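Student Project Logs > Home Tasks > Blanket folding, our club's summer build log

Posted by prokau_lead
5th June

Okay, big update from the Prokau team! For anyone new, we're a high school club with 7 members, and our project this year is teaching a two-arm robot to fold and put away soft stuff. No arms yet. For now we collect demos with a pair of hand-held grippers, one in each hand, and the arms come later (if the grant from our district comes through in August, fingers crossed).

We moved from the classroom table to a real bed this month and wow, what a difference. A table is flat and hard and gives you something to push against. A mattress gives way, so the first few tries at sliding a finger under a hem went nowhere. Here's what we've been working on with the star blanket and a couple of rolled clothes.
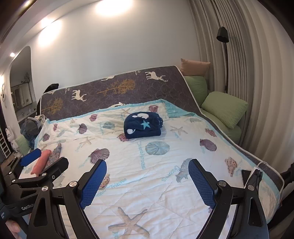 The order we settled on is clothes first, blanket last. Small rolls are good practice for new people and you get a feel for how hard to squeeze. We threw out our first 20 demos completely, and I don't regret it at all. Everyone was pinching way too hard and dragging the quilt along with whatever they picked up.

Posted by groruleo_fan

This is so cool! We did towels last year at Groruleo and never got brave enough to leave the table. One thing I'd push back on though: why such a busy quilt? We used a plain gray sheet and our model found towel edges way faster. With all those shells and starfish you're making it learn the bedding too.

Posted by prokau_lead

Fair question, and we argued over it for a whole meeting. My side won (barely). People have patterned bedding! If it only works on a gray sheet, I'm not that excited about it. The blanket is navy and the quilt is mostly white, so there's still plenty of contrast to work with.

Posted by pumphrey_bot

I'm with groruleo_fan on this. Start plain, get something working, then add the pattern. Our Pumphrey team went straight to the hard version and spent a semester staring at bad results with no idea which part was broken. You could do 60 demos on a plain sheet in an afternoon and have a baseline.

Posted by prokau_lead

Ugh, a baseline is a good point. Adding it to the list. Our session steps right now, please pick them apart:

1. Smooth the quilt by hand, but leave the small wrinkles alone.

2. Set out the blanket and the rolled clothes, and change the spots a little every run. Both people check that their fingers open all the way before starting.

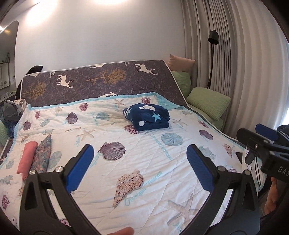

3. Move the rolls first. Grab near the middle, lift, place, let go, back off slowly.

4. Pick up the blanket, set it down, and tidy the fold.

5. Say "done" out loud before anybody resets. (We lost a bunch of runs to early resets!)

Posted by pramolix22

Step 4 is doing a lot of work there, lol. How are you picking up something that thick? On our Pramolix build we gave up on fleece because the finger only ever caught the top layer and the rest fell open.

Posted by prokau_lead

Yes!! Fleece is the worst and I kind of love it. Our trick is to go in wide and close on the bulk of it, never on one corner. 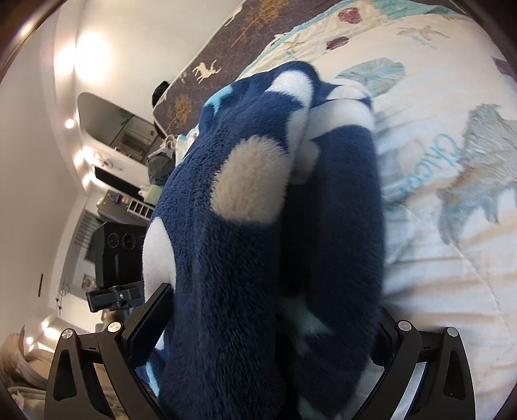 Grip depth is what we've been fighting over most. A deep grip holds on better, but it wrecks the neat fold you started with. With the blanket clamped between the fingers like that, it bunches up into two long rolls, and then you need extra moves to flatten it again. Half the club wants to grip shallow and use both hands. I say get it off the bed first and worry about looks afterward.

Posted by pramolix22

Team shallow here, sorry! If it comes up bunched, your model is going to learn to bunch it. Two hands, one on each side, keep it level. It's slower but the fold stays put.

Posted by pumphrey_bot

Could you record both and label them? Then you're not guessing. How many demos are you aiming for anyway?

Posted by prokau_lead

3,000 is the dream number, which sounds wild for a club our size, but runs are short and people really do get quick at it. Labeling deep and shallow separately is easy, we already write a note for every run. I'll do a batch of each plus the plain sheet baseline and post what we get.

Posted by groruleo_fan

Please do the plain sheet one first so I can say I told you so. And if you want our towel notes, message me, they're messy but you're welcome to all of them!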